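Fitting and Adjusting Your Sorkano Travel Neck Pillow

Welcome to the comfy side of flying! The Sorkano wraps all the way around your neck and clips under the chin, so it takes a minute to learn. Once you have the fit right (and you will), it goes on in seconds, even in a middle seat.

Before first use

1. Take the pillow out of its pouch and let it puff up overnight. It ships tightly rolled, and the foam needs the time.
2. Open the side zipper and check that the foam core lies flat inside the cover.
3. Close the zipper and tuck the pull under its flap.

Note: A light foam smell is normal on day one. Airing the pillow by an open window clears it nicely.

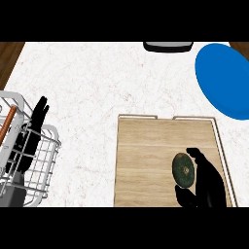
Written by the Hermans Travel Comfort guide team
Updated 15 Jan 2020

Setting the strap

4. Put the pillow on with the thick side to the left or right – whichever way your head likes to fall.
5. Bring the two ends together under your chin and press the clip until it clicks.
6. Pull the strap tab until the pillow touches your neck all around. You should be able to slide two fingers in easily.
7. Lean your head to the side. If your ear reaches your shoulder, take up the strap one notch and try again.

Caution: Never wear the pillow tight against the throat. Do not use it on children under seven or while driving.

Washing

Remove the foam core first. The cover goes in a cold, gentle wash, and it comes out wonderfully soft! Dry it flat. Keep the core out of the washer and dryer; a damp cloth is all it needs.

Spare clips are sold under part number 145 at the Wiltport store.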